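The Lobster Goes in the Bag, Eventually

Neema Lukumay would like you to know that she has nothing against the lobster. "It was 713 in the catalog," she says. "I ordered it because I needed something with legs."

Legs, in her line of work, are trouble. Lukumay runs the manipulation bench at Venside, where two arms spend their days doing the jobs the rest of us do while thinking about something else. Putting a thing in a bag, for instance. I came in October to ask whether a machine could be trusted with the groceries yet, and she answered before I had my coat off. "No. Sit down, though."

The trouble starts with the bag, which has no shape of its own until somebody gives it one. You and I rub the edges, swear, maybe lick a thumb. An arm has no thumb to lick. It has to find a sliver of clear plastic that its camera can barely tell from the table behind it, take hold of that, and keep it there while the other arm does something useful.

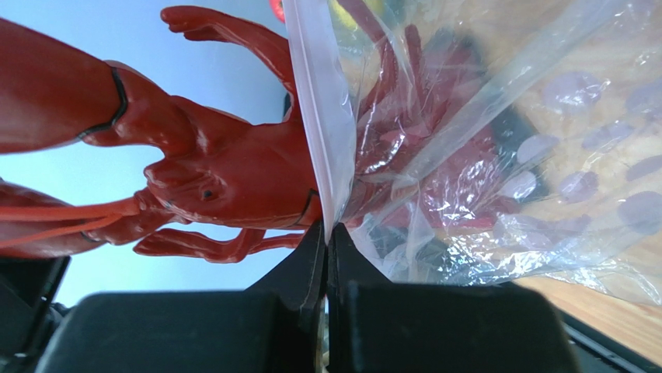
Bag duty at Venside: the gripper has the edge of the plastic between its fingertips, with the lobster alongside.

"People see the lobster and think that's the hard part," Lukumay says. "The lobster is a gift. It's red! It stays lobster-shaped. I could find it from across the parking lot."

Her colleague Idrisa Mohamedi, who writes most of the control software and was eating crackers out of a bag he had opened in one second flat, disagrees. He spent much of the summer on antennae. "They bend, they catch, they come out on the other side of where you thought they were," he says. "With a box, you let go and you're done. With this you let go and one leg is still hanging on to the rim like it's leaving home."

I ask for a number. They look at each other the way couples do when asked how they met.

"We did 200 tries on the last version," Mohamedi says. "I would call some of them bagging."

"He would," says Lukumay.

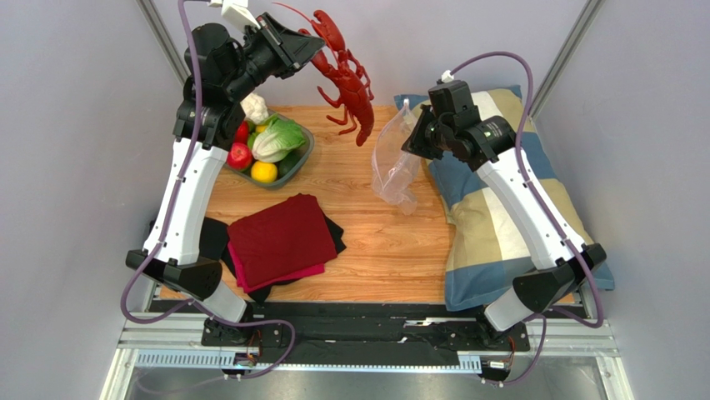
She is strict about what counts. The toy has to be all the way in, antennae included, and the bag has to be fit to carry afterward. A person who packed your shopping with a claw sticking out would hear about it, she says, and she sees no reason to grade on a curve for something that cost more than her car.

What about the rest of the house? Laundry is "coming along," a phrase both of them use with the same flat face. Towels are all right. Fitted sheets she won't discuss. Pillowcases got five weeks last winter and a long memo. Produce is better than you'd guess, Mohamedi says, provided you don't care which apple you get.

And the shop floor? A packing firm called Bakilana has been asking whether the arms could take over a night shift. Lukumay told them to ask again in a couple of years, and to hang on to the people they have – preferably with a raise.

She does her own grocery run on the way home, and she bags it herself. I ask if she ever times it.

"Once," she says. "I was so fast I got depressed."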